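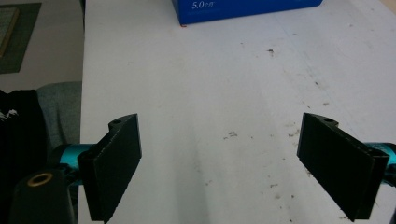

## Part 2: Cleaning a white tabletop

Okay, on to the surface itself! I've looked after white tables for years (my first was a Walton hand-me-down with legs that never matched), and most specks and smudges come up with very little fuss.

You'll want a soft brush, two cotton cloths, dish soap and a bowl of warm water.

1. Brush off the dust first, working toward yourself. Grit under a wet cloth leaves scuffs, and I've made a few of those myself.
2. Stir 2 drops of soap into the water, dip a cloth and wring it hard.
3. Wipe the whole top, not only the marks, or you'll end up with a clean patch that looks worse than the smudge did!
4. For brownish spots, lay the damp cloth over them for 6 minutes, then rub in small circles.
5. Go over everything with plain water and dry with the second cloth.

**Note:** Tavion Iwasaki swears by baking soda paste for stubborn specks. It does work, but try it near a corner first and keep it on for less than 20 minutes.

**Caution:** No scouring pads, please, and no bleach on a painted top. Mine went yellow in October and stayed that way.

Scuffs that are still there after step 5 are probably in the finish, so leave them for Part 3, where I get into touch-up paint.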